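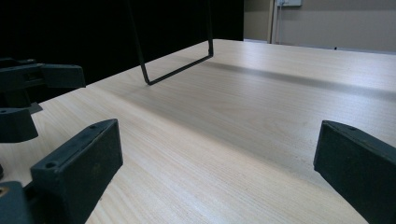 The table at Bresby

Welcome to the gallery, and do put the kettle on first, as I tend to go on a bit once I get started on wood. Only one picture has made it up here so far, but I wanted to get the page going while the January evenings are still long and I have the patience for typing.

What I love in it is the grain. It is such a fine, straight grain, all creamy beige with faint darker streaks, and it runs along with the long edge as though somebody had combed it. There is a soft band of shadow across the middle as well, and I'm very fond of what it does to the wood - lighter and darker stripes, a bit like a lawn that has just been mown.

We looked at 51 tables before settling on this one, my sister and I, in shops and barns and one very damp garage over at Warcombe. Most were too dark for us, or too shiny, and a couple were lovely but would never have gone up the stairs. Pale wood suits the room so much better, particularly on a grey afternoon when the lamps have to go on by three.

Kwesi Baidoo drove it over for us and would take nothing for it except a slice of ginger cake (and then, after a little persuading, a second slice to have in the van). He also told me off about hot mugs, quite rightly, and I have bought a set of cork mats which I nearly always remember to use.

The chairs from Drekard will go up next, once I have finished the last of the seats. If you have a pale table of your own and a good way of getting tea rings out of it, please do write and tell me.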